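Flitwood Neighbors Forum > House and Home > Garbage, Recycling, Compost

Thread: Larnoleo "plant based" bags, has anyone gotten one to break down?

pinchpot_24
Posted 5/5/21
Larnoleo has been pushing these compostable bags at every store in town. The box says they're gone in 100 days in a home pile. I put two in my bin in November and when I turned it this morning they were both still bags. Dirty, but I could have carried onions home in them.
Mine came out about this crumpled and a lot browner. 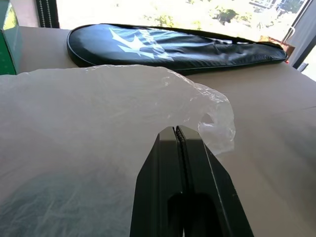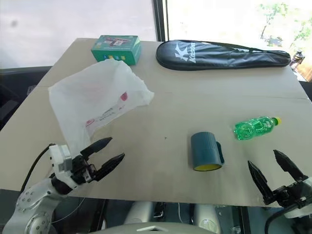 Re: Larnoleo "plant based" bags

dahergirl
What's your pile like? If it sat out all winter it probably never got warm. Mine is steaming by April and the bags go in shredded. I've never found one whole.

pinchpot_24
It's a black plastic bin on the south side of the garage, kitchen scraps and leaves. Not a science project. The box doesn't say I need a steaming pile, it says home compost.

Old Rudder
There's your trouble, believing a box. I bought the Jekeck ones years ago and it was the same story. They went into flakes and I was picking flakes out of the tomato bed for two summers. I'd call that worse than a bag.

dahergirl
Flakes could still be breaking down though. You don't know they were plastic.

Old Rudder
I know they were still there the second summer.

Sawsan Sayegh
I worked the counter at the Daher Road transfer station for a while, so a couple of things. The yard waste contractor there pulled every bag out, compostable or not, and sent it to landfill. The guys on the line can't read the print on a bag going past on a belt — they see film, they pull film. So if you're paying extra for these and putting them in the green cart, you're buying expensive trash.
Whether they rot in a backyard is another question. Some do, slowly. I'd want to see the certification on the box, and I'd want it to say home and not industrial. Those are separate tests.

mossback
Sawsan is that still how it works? I thought they changed contractors.

Sawsan Sayegh
They might have. Call and ask, and don't let them read you the web page.

pinchpot_24
Went and looked. Mine has a leaf on it and the word "certified" and no number or name of who certified it. So that's nice.

tworivers
I think you're all being hard on them. Even if it takes two years that beats a regular grocery bag. And they don't leak as bad as paper.

Old Rudder
Beats it by how much? Who measured? I keep hearing two years from people who haven't dug one up.

tworivers
Well I haven't dug one up either, I'll give you that.

mossback
Newspaper. Fold it in the bottom of the pail, dump the whole thing. Costs nothing.

dahergirl
Who still gets a newspaper

pinchpot_24
I've put one back in the middle of the pile with a brick on it and I'll look again in November. Not buying another box before then.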